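FOR IMMEDIATE RELEASE
April 21, 2021

Gullura brings its Tabletop Tidy evenings to Kutbridge

KUTBRIDGE — I started Gullura with one messy table and a lot of opinions about bins, and now I get to tell you we're opening a second room! Our Tabletop Tidy evenings, which have been running in Bugti since October, are coming to Kutbridge this spring, and I could not be more excited.

If you haven't been to one, it's pretty simple. You sit down at a table covered in small stuff (toy blocks, plastic knives, the kind of thing that lives at the bottom of a kitchen drawer) and you sort it into a bin with dividers. We talk while we do it. I bring snacks. By the end of the evening you've worked out a system you can take home and try on your own junk drawer.
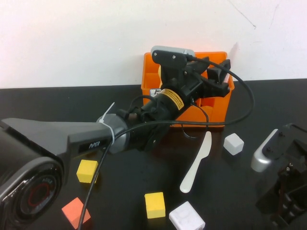
So far 187 people have come through the Bugti room, and the thing they ask me most is which bin to buy. I'm picky about this one. I like a bright color, orange if I can get it, so you can spot it at the back of a closet. I like dividers inside, and I like it open on top, no lid to lose. And please put labels on it! A small white label on the front does more for a household than any fancy shelf, at least it did for mine.

I also like a dark tabletop for sorting. White and yellow pieces really pop against black, and you don't miss the little ones. My own kitchen table is pale pine and I lose things on it constantly.

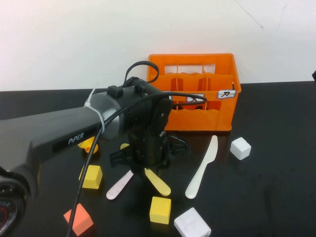
Each Kutbridge evening runs 2 hours and has room for 30 people. Tickets include your seat, the snacks and the Momard, our little fold-out sorting guide, which I rewrote this winter with a longer section on kitchen drawers and a much shorter one on string. Kids are welcome with a grown-up — they're usually faster than we are.

We've already got 61 names on the waiting list, so if you'd like an early spot, come by the Bugti room or sign up at the front desk in Kutbridge. Reporters who want to sit in on an evening can do that too, just tell us ahead of time so I can save you a chair.

Media contact: Gullura press desk, Kutbridge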